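4. Setting up the packing task on the Drena two-arm station

This section replaces the maker's own chapter 4, which promises a working cell "straight out of the crate". Ours took longer. Read all of it before you switch on.

4.1 Clearing the work area

1. Lock the base and check that the table edge does not touch either arm at rest.
2. Fasten the conveyor unit within reach of the left gripper. The sales sheet says any position will do. It will not – past the outer third of the reach, our picks became unreliable.
3. Leave enough slack in the cables for a full turn of each wrist, then run both arms at the slowest speed and watch for snags.
4. Put the boxes within reach of the right gripper, lids folded fully back.

Note: Dandska, who supply the software, say lid position is found automatically. Treat this as a hope until you have tested it with your own boxes.

With the left gripper up against the green belt and the right one over the open blue-and-white shoebox, check the gap between the fingers and the box walls by eye. The on-screen model showed more room than we had. Strong daylight from a large window may also upset the cameras, so repeat the check at different times of day.
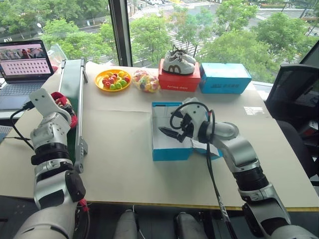 4.2 First run

5. Load one item only. Soft goods and stiff goods need separate grip settings, whatever the "universal grip" label suggests.
6. Press Start and keep a hand near the stop button.
7. If the arm halts with fault 515, the grip has closed on nothing. Move the item and restart.
8. If it halts with fault 578, the two arms have asked for the same space. Do not simply clear the fault. Go back to step 2.
9. Repeat 3 times without a fault before adding more items.

CAUTION: Never reach between the arms while the program is paused. Paused is not off.

4.3 Upkeep

Drena gives 2,000 cycles between finger pad changes. At the Uden site we saw wear well before that. Check the pads weekly and note the date of each change on the sheet in Appendix B.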